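Sanley injury reports, data card

Version 4. Covers the Bitar League only. The Mallmont cup games were dropped in June after we found half of them had been entered twice.

What is in it

2,175 rows, one per player per week, each giving the listed injury, the practice status and whether the player took the field. The 233 concussion entries have their own file, as they follow different return rules and should not be lumped in with sore hamstrings.

Where it comes from

Club reports, typed up by hand. Treat them with care. Clubs have every reason to be vague, and "questionable" covers anything from a stiff neck to a man who was never going to play. Nanolden listed the same quarterback as questionable for most of a season and he started every game. We kept the wording as published and did not try to guess what was meant.

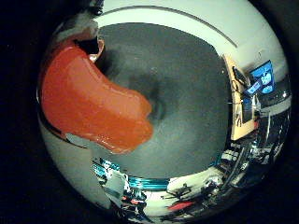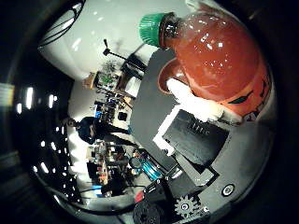
Known problems

Body part is missing where a club wrote only "lower body". Players cut from the roster vanish from the table, so anyone working out recovery times will get figures that look too rosy. Fines and suspensions are marked as "other" – not our choice, but the clubs file them that way.

Should you use it for forecasts?

Probably not. A model trained on the first 500 rows did no better than assuming the starter plays. People keep sending us cleverer ones – none so far has held up on a season it had not seen.

Files

reports.csv
concussion.csv
changes.txt

Corrections are welcome if they come with a link to the club report. Fan forum posts will not be accepted.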